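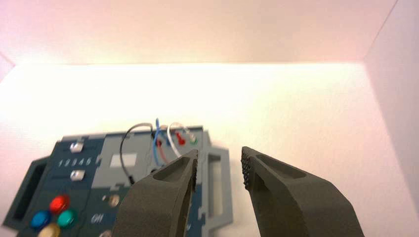 The colour of a room is decided by its paint only in part. A surface has no colour that can be seen in darkness, and the colour it shows in use depends on the light that reaches it, on the surfaces that face it, and on the eye of the person who has been standing in the room for some time. A single wall will rarely look the same from top to bottom. The back wall in the opening figure is a soft pink along its upper part and pales to a washed-out cream where it meets a very bright floor. A decorator asked to match such a wall from a small card would have to decide first which part of it to match.

Chapter 5 dealt with pigments and binders, and with the way in which a paint film is built up in coats. The present chapter turns to the finished surface. It is concerned with three questions: how much light a surface returns, what colour that light has taken on, and how the result should be recorded so that another person can repeat it. Readers who have not yet completed the exercises on gloss levels are advised to do so before going further, as the terms matt, eggshell and satin are used throughout without further definition.

5.9 is assumed in full; 5.10 may be left until later.

6.1 Light returned by a surface

When light falls on an opaque surface, part of it is absorbed and the remainder is sent back. The share sent back is called the reflectance and is normally given as a percentage. A good white ceiling paint in clean condition may return 80 per cent of the light falling on it, and a dark slate finish very much less. Reflectance falls as a surface ages, chiefly through dirt, and a figure taken from a new sample should never be used for a ceiling that has been in place for many years.

The amount of light arriving at a surface is its illuminance, measured in lux. The worked problems in this chapter take 300 lux as the level on a desk in a general office. The designer may reach that level by adding lamps or by raising the reflectance of the walls and ceiling, and the second course is often the cheaper over the life of the building. It does, however, commit the owner to a programme of cleaning and repainting, and the cost of that programme must be entered in the comparison. 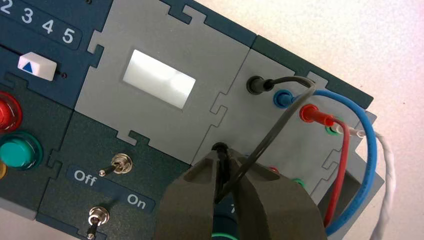
Floors are frequently left out of such calculations. This is a mistake in small rooms, where a pale floor beneath a strong lamp can act as a second source and light the lower walls from beneath. The effect is most marked close to the skirting and weakens with height. A dark carpet laid in the same room will remove it almost entirely, and clients who have approved a wall colour over bare boards should be warned of the change before the carpet is ordered.

6.2 Colour passed between surfaces

Light that has been reflected once carries some of the colour of the surface it has left. Where two walls meet at a corner, each receives light from the other, and the colour of both is strengthened. For this reason a tint chosen in the middle of an open showroom will often appear too strong when it is carried round four walls. Sorcha Kinsella, in her teaching notes for the Bowen course, recommends that samples be painted on both sides of an internal corner and viewed together in the morning and again after dark.

The colour of the lamp must be considered separately. A warm or tinted source will alter white and near-white surfaces more noticeably than deep ones, and two white surfaces in the same room need not be altered to the same degree.

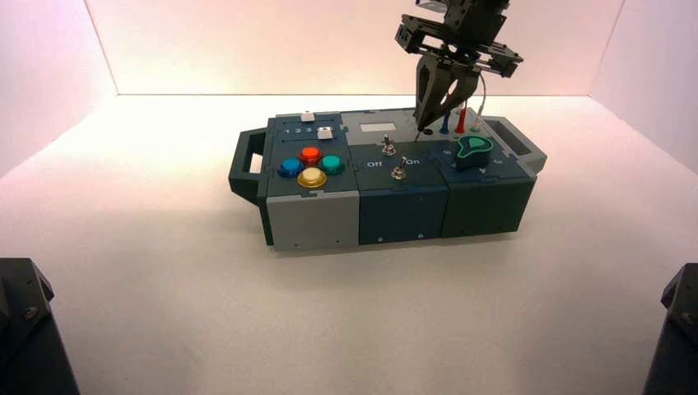
Figure 6.2 Walls tinted soft pink-lavender by the lighting, with a more neutral white floor.

The eye adapts to a tinted source within a few minutes and begins to accept it as white. Judgements of colour should therefore be made on first entering a room and written down at once. Table 6.1 sets out a form of record suitable for this purpose, with columns for the lamp, the time of day, the direction of view and the finish.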